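Doll and Toy Conservation Workshop, Notebook
December, entry opened 10:15
Bench 2. Entered by Nathalie Segers; reviewed by Kha Cao.

Item: composition doll, Hevell pattern, received from the Vanhove estate. The owner requests stabilization and a written opinion on age. No valuation is to be given by this workshop.

Condition on arrival: fine cracking on both cheeks and across the forehead. Lifting paint at the left temple. Two fingers missing from the right hand. Elastic perished; the head was supported with tissue before any handling. Wig is mohair, glued, and probably original. It has not been lifted. The mark on the back of the neck is faint and reads as a mold number, 1000, with no maker's name. 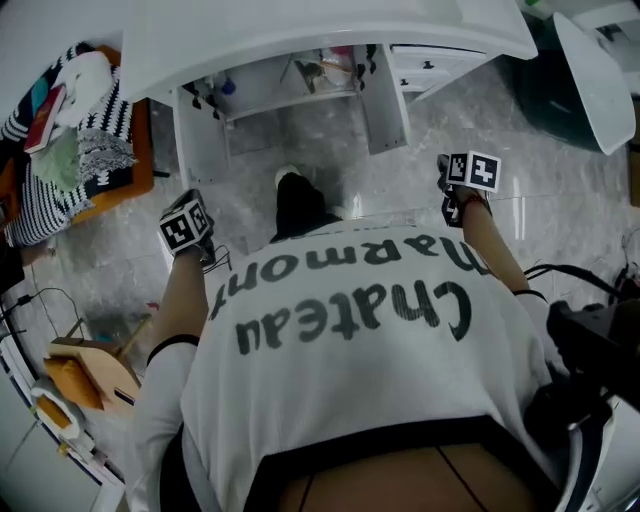 Consolidant was applied to the temple by fine brush at 11:00, two coats, with an interval between them. Flakes lay down well at the edge but remain slightly proud near the hairline. A third coat is not advised until the surface has been checked under side light.

K.C. notes that the Tiltorden reference list gives the same mold number for a later shoulder-head doll. The number alone should therefore not be used for dating. The stitching of the cloth body should be compared with the list before the opinion is drafted.

Outstanding: order elastic in the heavier grade; write to the owner about the fingers (replace or leave as found); return the Podero lamp to Bench 1.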